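Floor tape and table tape: what I changed in September
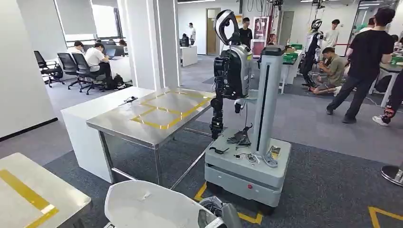

Most of the advice on marking out a workspace is written for warehouses with sealed concrete, and a good part of it fails on carpet. I have been marking floors and bench tops for 4 years and have settled on a short set of rules. The first is that an outline on the floor should be larger than the thing that stands in it. The rectangle around the wheeled base is yellow on gray carpet, which is the strongest contrast I have had from a single roll, and the same yellow goes on the stainless tables so that one color means one thing: a place is reserved. The smaller rectangles on the worktable work the same way, with the object going inside the line and the line itself staying clear.

Tape on carpet. Low loop pile holds an edge well if it is vacuumed twice in opposite directions first. Cut pile does not. I lay the strip without tension, press it with a hand roller, then leave it overnight before anything with wheels crosses it. Stretched tape pulls back at the corners within a few days. Corners should be butted. An overlapped corner gives a caster something to lift.

Tape on brushed steel. Wipe with the grain, let it dry, wipe again with a clean cloth. The Alness vinyl comes off steel cleanly up to the third month and leaves a gray line of adhesive after that. The Delico paper-backed roll comes off cleanly at any age but scuffs through where hands rest. I use Alness for outlines and Delico for anything I expect to move.

Layout. Hoi-yan Wei draws hers in pencil on kraft paper, cuts the shapes out and shifts them over the table until the reach is right. I measure from one fixed corner and write the offsets in a notebook (page 159 at the moment). Her method is faster. Mine can be repeated after the tape has been stripped.

Flat tops. Any flat surface without an outline on it becomes storage. The top of a base is the usual case: cables collect there, coiled and uncoiled, and then whatever parts were attached to them. Fletcher Stubbs suggested a shallow tray with a lip, and I have ordered one from Chung, part 3157. It takes 3 coils side by side if they are tied. Ties are hook-and-loop only. Zip ties get cut, and the ends go into the carpet.

Diagonals. I avoid them on floors. On a table a single diagonal strip is useful for showing which way a long object should lie, and it is hard to confuse with a boundary.

Still to do: compare the Titimik cloth tape on the same carpet, and find a roller narrower than the one I have.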